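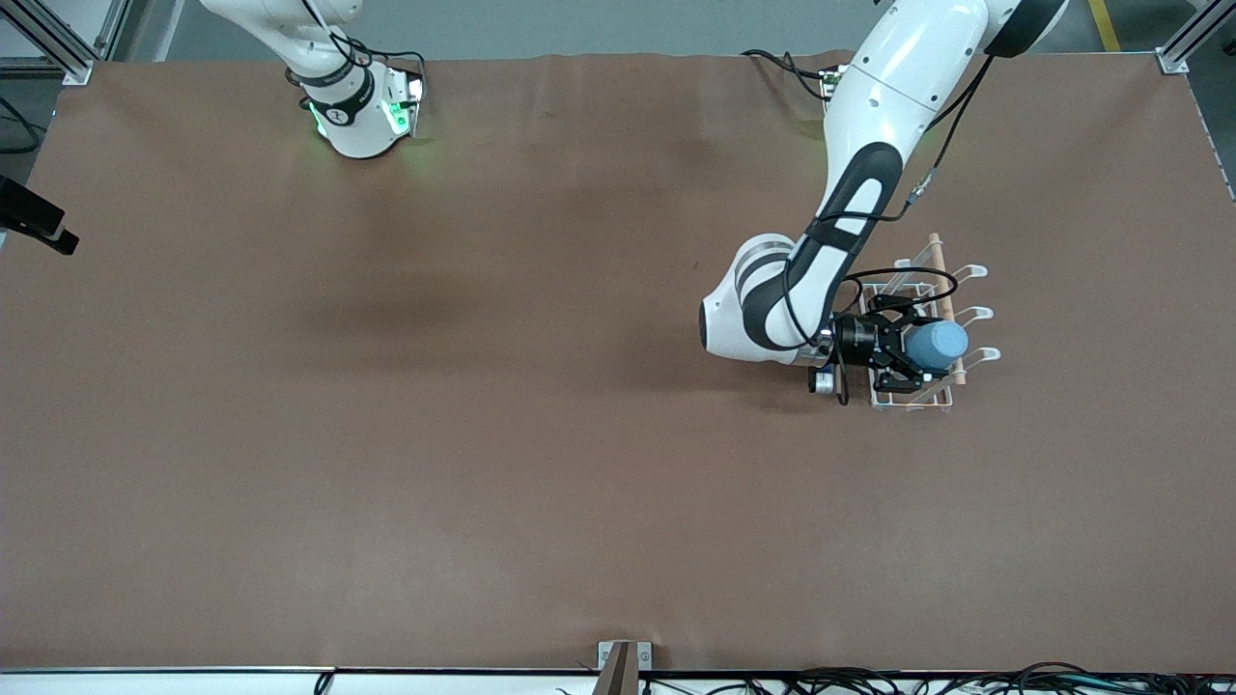 Wednesday, bench notes, paste testing

Third go at the wheat paste for the Bramley folders, and I think I finally have one I like! For anyone picking this up cold: these are the big map folders, the ones with the cloth hinge down the middle, and the old paste keeps letting go along the hinge when the folder gets opened flat. The worktable has its brown sheet on, covering nearly the whole top, and there are faint wrinkles across the middle of it. Wrinkles matter for this job (a ridge under thin paper prints right through when you rub it down with the bone folder), so I'm doing all the rubbing down on a sheet of glass and keeping the big surface for laying out. Please do the same if you take over from me.

Batch A was the Natmont starch, straight off the recipe card, one part starch to five parts water. Cooked it slow and stirred until my arm gave out. Nice and clear, but when it cooled it set up like pudding and I had to push it through the strainer 3 times before it would brush. Grip was good on paper to paper. On cloth it sat on top of the weave and did nothing much. Peeled a test strip with my fingers and it came away in one long piece, very satisfying to do and a terrible result.

Batch B, same starch, more water, plus a spoonful of the Wirkard methyl cellulose that's been on the shelf forever. Way easier to brush. It gives you loads of time to slide the cloth around and get it square, which I loved. But it's a wet mix, and the gray board cupped like a potato chip. I put it under weights for 60 minutes and it came out still cupped, only less. Left it overnight and it had mostly come flat, though one corner has a memory now and I don't think that's going away.

Batch C is the winner so far. Back to the thick paste from A, strained twice, then thinned at the bench with a little water until it drops off the brush in blobs and doesn't run. The bigger change is that I pasted the cloth, folded it on itself, waited, and then opened it up and pasted again. The first coat soaks in and the second one is what sticks. I should have remembered this from the Sadowski albums, where we did exactly that with the linen spines, and it's even in the old notebook in my own handwriting. Oh well.

Hinge test on C: opened and closed the sample 43 times (I meant to do 50 and the phone rang). No lifting at the edges, a bit of whitening in the fold, which I think is the cloth finish cracking and has nothing to do with the paste. Will put a drop of water on it tomorrow and see if it goes away.

Grain direction, writing this down again so I stop getting it wrong: grain runs PARALLEL to the hinge. Board, liner and cloth, all three. I cut one liner cross grain this morning and spotted it only after it was down. That's the sample marked with an X, don't use it for comparing anything.

Waiting time between coats was roughly 30 minutes, but I wasn't watching the clock very hard. Somebody with more patience could try it shorter. The shop was dry today too, with the heater going since early, and I'd expect February weather to push everything slower once the damp gets in.

Things I still want to know:
Does C hold on the coated paper, or only the plain? The Bramley maps have a coated liner and I've tested exactly zero of it.
Would a narrower hinge be better? I went wide to be safe, and now the folder wants to spring open a little.
How long does the leftover paste keep? Jar's in the fridge, bottom shelf, labeled. Smell it before you use it, please.

Used up the last of the thin gray board. There's thick board left, plus some offcuts big enough for samples. Need to reorder starch as well. Brushes are washed and hanging, and the strainer is soaking in the left sink.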